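About Us

Welcome to Gollbridge Paper & Bindery. Small shop, big back room, too many boxes. We make notebooks, repair old books and teach people to do both. Founded by Haf Bowen on a kitchen table with one bone folder and a borrowed press. Still have the bone folder. The press went back eventually.

Where we are

17 Lotcombe Street, two doors down from the laundromat. Green door, bell doesn't work, knock hard. Parking in back if you don't mind the potholes. The bus stops right across the street.

How it started

Haf was keeping the accounts for a feed store and filling up one cheap notebook after another. Pages falling out, covers splitting. Took an evening class, got hooked, started making her own. Friends wanted them. Then friends of friends. First craft fair was in April, in the rain, and she sold out before lunch and spent the afternoon writing down orders on the back of a paper bag. We have that bag in a drawer somewhere.

Feed store job lasted one more year. Then the lease on Lotcombe Street came up and that was that.

The Zúñiga years

You can't tell our story without the Zúñiga bindery. They were the old shop in town, three generations, ledgers and church registers and law books mostly. When the family retired they sold us the board shears, two sewing frames, the big nipping press and 845 pieces of brass type. They also threw in a month of lessons, unpaid, mostly telling us what we were doing wrong. Sore hands that month. We still sew our spines the way they showed us and we still call the heavy brown cover stock "Zúñiga brown" even tho the paper company has its own name for it.

What we make

Pocket notebooks, sewn, soft cover. Desk notebooks, hard cover, lies flat. Folders for writing pads, made to measure if you bring the pad in. Guest books, recipe books, sketchbooks. Ruled, plain or grid. We do a dotted page too but only in the desk size, don't ask us why the pocket one never came out right.

Custom work is most of what we do these days. Initials on the cover, odd sizes, paper you bought yourself and want bound. Allow three weeks, more before the holidays. Rush jobs - ask, sometimes we can.

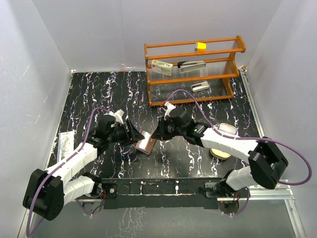

Wedding guest books are their own thing. Please order early. Last year we had 194 of them go out the door and it felt like every one was needed by the same weekend. We keep a sample shelf up front so you can feel the papers before deciding, and you should, because the cream looks completely different in your hand than it does on a screen.

Repairs

Family Bibles, cookbooks, kids books that got loved to death. Bring it in, we look at it, we give you a price before anything gets touched. If a repair costs more than the book is worth to you we'll say so. No mold please. If it smells musty, seal it in a bag and call first.

We don't do appraisals. People ask all the time. Sorry.

Classes

Evening classes start at 6:30, eight seats. Beginners make a pamphlet and a sewn notebook and take both home. Second level is hard covers and corners, and corners are harder then they look. All tools provided. Wear something you can get glue on.

School groups come in the mornings. Fourth grade and up works best, the needles are sharp. Teachers, email us with your group size and we'll work something out on price.

Our paper

Most of our text paper comes from the Dronov mill. We've bought from them since the second year. Heavy enough for fountain pens, smooth enough for pencil. Offcuts go in the scrap bin by the door, help yourself, one bag per person. Daycares and art teachers get first pick if they call ahead.

Who we are

Haf Bowen - owner, binder, teaches most of the classes. Plus two full-time binders and whoever is helping out on Saturday mornings... scratch that, we changed the hours, see below. Everybody sews, everybody sweeps, everybody answers the phone badly.

Hours

Open 10 to 5 most days. Closed the first week of every month for big orders. Check the sign on the door, it's more up to date than this page.

Refill club

Buy a hard cover once, get new insides when you fill it. Members pay for the pages only. There are 583 people in the club now, some on their ninth or tenth refill. Sign up at the counter. Online sign up is comming, we keep saying that.

Get in touch

Phone is best before noon. Email gets answered in a day or two. For custom orders tell us the size, page count, ruling, cover color and when you need it. A photo of something you like helps a lot. A sketch on a napkin is fine too.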